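Cleaning a bare worktop before oiling
Kitchens and Furniture board, Jarnara forums

dreshamdad
24/06/2021
Trying to get gray smudges off a beige tabletop before I put any finish on. Damp cloth did nothing. 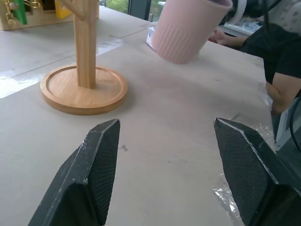

Smudges and the seam, upper left.

pathirana_309
Stop using water if it's raw board. It swells at the joints. Sand with 180 grit and vacuum.

kettleon
Disagree, sanding is overkill. An art eraser took most marks off mine. I left tea on it for months before sealing and got 2 rings.

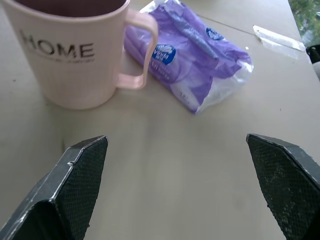
dreshamdad
Do I need to seal the seam first?

pathirana_309
Fill it, let it dry overnight, then seal the whole top in one go.

kettleon
I never filled mine and it's been fine since March. Two coats of water-based varnish.

pathirana_309
Fine until something spills on it. Crumbs get in there too.

dreshamdad
Will try the eraser, then sand what's left.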